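The robot is the easy bit

By our automation columnist
February
3,227 shares | 12 comments

I have now sat through the Ziltuvetti laundry pitch twice, and both times the slides went straight from "a person shows the task" to "the robot does the task". I would like to talk about the first half, as I spent most of last winter looking after the place where it happens.

The cell was sold to us as a Koster folding cell: two arms, a flat table, a bin in, a bin out. The arms have been decent. They need grease, the gripper pads wear, one elbow joint had to be swapped under warranty, and all of it is in the manual. What the manual hardly mentions is the teaching station, where somebody wears the kit and folds clothes so that the software has something to copy. There are two pages on it. One of those is a packing list.

Now, I was told this was the cheap and friendly part. No programming, no pendant, just put on the gloves and fold as you would at home. I don't fold at home with a controller on the back of each hand and a casing strapped down each forearm, and I doubt anyone who wrote that sentence had tried it for a whole morning. Straps creep. When a strap creeps, the software's idea of where your wrist is creeps with it, and it says nothing. You find out a week later when the arms start pinching a sleeve a finger's width from where they should.

So we check. Straps at the start of every session and again after the tea break. Controllers pressed to see that the mounts haven't worked loose. Cables looked over at the end nearest the arm, where they bend most. Gloves changed when the fingertips go shiny. It takes twenty minutes when it goes well, and none of it appears in the sales figure for "hours to first fold".

We recorded 2,348 folds before Christmas. We threw out 1,118 of them. Some had a dropped tracking signal, some had a folder who scratched their nose halfway through, and a depressing number were perfectly good folds from a day when the table had been nudged and not put back. The supplier's answer was that more data would even it out. I have heard that answer about every sensor I have ever fitted, and I have yet to see a crooked table even itself out.

The fix was tape. We marked where the legs stand, and we marked where the basket goes, and we wrote the marks down with a date. A proper jig would be better. I asked Koster for one and was offered a subscription to Studia, their review tool, in which you can watch your bad folds at quarter speed.

To be fair to Studia, it did show me something. The folds that teach well are the dull ones. One garment at a time, on a bare bit of table, both hands taking matching points on the edges and bringing the cloth over without fuss. The quick folders, the ones you would hire in a real laundry, do half the work with a flick, and a flick is very hard to copy if you have two fingers and a speed limit. We had to ask our best people to fold worse. I don't think that has been said on any stage with a logo behind it.

My quarrel is with the accounting. If a machine tool needs a clean, level, well-kept fixture to make good parts, the fixture goes in the quote. It gets a drawing, a service interval and a line for spares. The teaching station decides what the robot will do for the rest of its life, and it gets a table, some straps and goodwill. When the Prurnar depot down the road bought the same cell, their station went in a corner where the floor was free. They now have an arm that folds slightly to the left and a service contract that covers the arm.

I am not against any of this. Folding is dreary work and I'd be pleased to see less of it done by hand. I only want buyers to go and look at the table before they look at the robot, and to ask who checks the straps. If the answer is vague, knock the price down or walk away.

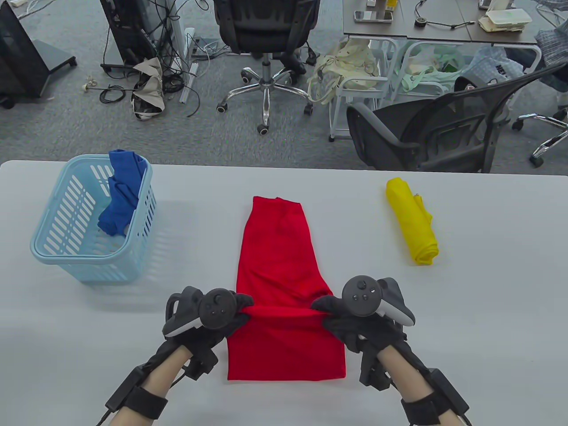

What I'd want in the quote

A fixed table with a locating jig. Spare straps and gloves, in sizes. A start-of-day wrist check that refuses to record if it fails. And a service visit that includes the station, with somebody's signature against it.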